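Kobzar Kitchen Task: Final Report
Robotics project course, submitted 27/03/2021

Our team set out to test a claim we kept running into while reading: that a policy trained only in simulation will carry over to a real arm if you vary the simulated kitchen enough. We doubted it in January and we doubt it now, though for different reasons.

The task was to pick up a pot by one of its handles and set it down on the taller counter. We used the Rerden simulator, since the course already had it set up, and wrote our own scene generator, called Clultuvel. It changes the counters, the clutter and the lighting between episodes. We generated 3,000 training episodes and trained two policies, one with randomized scenes and one without.

The generator was the part we were proudest of at first. Looking back, most of what it varies is decoration. Swapping the floor color or moving a plant against the wall gives you a new picture, but the arm still has the same problem to solve: reach the clay pot and close two fingers on a small loop handle. 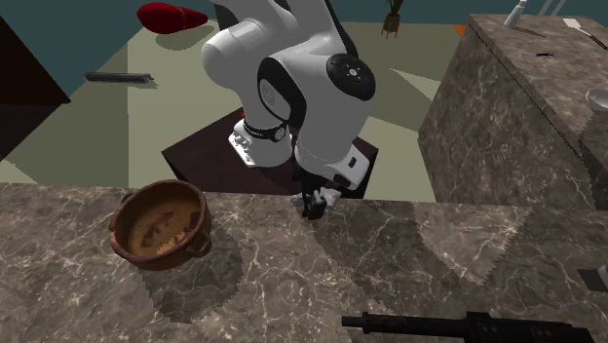

Did randomizing the scenes make the policy better at grasping?
Very little, as far as we can tell. It made the policy less likely to fail when the background changed, and that is a separate skill from grasping.

The randomized policy scored 98 percent in simulation. We would ask readers not to get excited about that number. The test scenes came out of the same generator as the training scenes, and our success check only asked whether the pot ended up above a set height. A pot hanging crooked from one finger passed. We found this late, while watching replays, and did not have time to rerun everything with a stricter check.

We had planned a trial on the real arm in the Gulen lab and never got a slot. The claim we started with is therefore still untested by us, and the title of our proposal promised more than we delivered. A team picking this up should write the success check first and vary pot weight and friction before touching the wall colors.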